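Subject: Re: [prestbridge-slides] sorting order, and do we keep the dupes

Answering between two calls so bear with me, will skip around.

On January 2, 2021, Mostafa El Idrissi wrote:

> Happy new year everybody. I finished going through the old list over the
> break and we have 2,963 slides in total, counting the ones from the Radwan
> building that came in loose. They are in 26 boxes right now but the boxes
> mean nothing, things were put wherever they fit.
>
> Three questions before I touch anything else.
>
> 1. Do we sort by year or by street? I lean toward year but a lot of the
> mounts have no date on them, only a street name in pencil, and some have
> neither.
>
> 2. Do we keep duplicates? There are whole runs of the June parade where
> the same float was shot four or five times.
>
> 3. Sleeves or trays? I have 500 of the Tudel sleeves left over from the
> negatives. That won't cover it and I don't want to order more if people
> prefer trays.
>
> Also can somebody tell me who wrote the numbers in green ink. They don't
> match the list and they don't match the boxes.
>
> Mostafa

OK so.

1. Street. I know you said year. Thing is people who write to us never ask for a year, they ask for the house their grandmother lived in or the store on the corner. Year can go in the list as its own column and you can sort on it whenever you want. The physical slides can only be in one order, so make it the order people ask for. No street and no year, they go in a group called Unplaced at the very end and we leave them alone untill summer. Please don't guess. Last time somebody guessed we had half of Zamis Avenue filed under Main and it took me most of a winter to undo.

If it's a corner lot, use whichever street is penciled on the mount. If both are on there, first one wins. Put the other in the notes.

2. Keep them, mostly. A dupe is only a dupe if it's the same exposure. Four shots of one float are four slides, somebody's uncle is blinking in three of them. True copies (same grain, same scratch in the same place, usually a newer mount) pull those and put them together in one box marked COPIES. Don't toss. Copies are what we lend out.

Do check the color before you decide which one is the copy. A couple of times the copy has held up better than the original, the originals from the early years have gone pink. In that case scan the copy and say so in the notes, but still call the original the original.

3. Sleeves. Trays are nice if you project and we don't project anymore, the bulb is gone and the last quote for one made me laugh. The sleeves hold 20 each, unless Tudel changed the page, so 500 of them is way more than enough?? Or did you mean 500 pockets. If it's pockets then yes we are short. Let me know which, I'll order this week.

Label the sleeve at the top margin and not on the pocket. Soft pencil. Ink comes through, ask me how I know.

Green ink: that's from the first attempt, before any of us. I think whoever did it numbered them in the order they came out of the projector trays. Worth keeping! Copy the green number into the list in its own column, "old no." or whatever. It's the only thing that tells us which slides used to sit next to each other, and for the Unplaced ones that may be all we ever get. If 211 and 213 are both Zamis Avenue there's a decent chance 212 is too. A chance. Pencil a question mark.

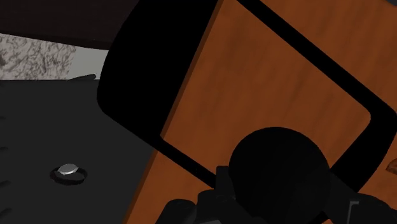
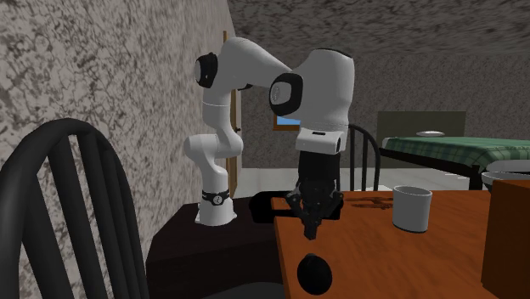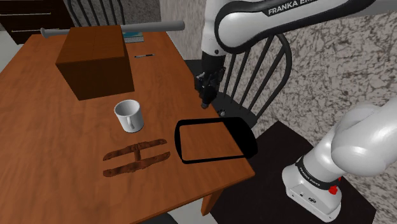

Table layout next, this matters more than the sleeves if you ask me. You want the whole run of one street out flat where you can see it, and then you work left to right and don't jump. What kills it is tall stuff. Look at the last one, the big closed box is toward the back of the table and even so it covers most of the little laptop or tablet or whatever it is. Now imagine that's a stack of slides from the Radwan building, you'd put the lid back on at the end of the night and find them in March. So boxes on the floor, or on a chair, one open at a time. Only the light pad, the sleeves and a pencil on the table. No coffee, I mean it this time.

Speaking of the Radwan slides. Were they damp when they came in? You say loose, you don't say what shape they're in. If any of the cardboard mounts feel soft or smell like basement, keep them away from everything else for a couple weeks, spread out on blotter, door open. Don't sleeve a damp slide, it'll stick and then you've lost the emulsion and the sleeve. Glass mounts are worse. If you see little rainbow rings that's the glass touching the film, just set those aside and I will remount, I have the spare plastic ones here.

Dust: bulb blower only. No canned air, it spits. No cloth.

Scanning, quick because I've got four minutes. Can we please all use the same file names this time. Street, then green number if there is one, then your initials. No spaces. zamis_0212_me for example, if it's Mostafa doing it (yes your initials spell me, very funny, leave it). Unplaced ones start with xx so they fall to the bottom. Emulsion side down on the scanner, dull side is emulsion. If the writing on a storefront reads backwards you flipped it, fix it in the scanner and don't fix it later on the computer or the two of us will both flip it and be back where we started. That happend with the whole depot set.

Scan the mount too, front and back, if there's any writing at all. Low resolution is fine for that. People wrote great stuff on those. One of the parade ones says "not Helen" and nothing else.

Did I miss anything. Oh, the list itself. Please keep it in one file and don't mail copies around, I have three versions here and the totals are all different. Yours says 2,963 so yours is the one, I'm deleting mine tonight. Anybody else on here who has an older one, speak up before then if you made changes in it, I know at least one person added the photographer names at some point and I'd hate to lose those.

I can take the first five boxes off your hands whenever, my dining table is free till spring. Porch pickup is fine with me. Just tape the lids, the road up here is bad.

Got to go, phone's ringing. Tell me about the pockets.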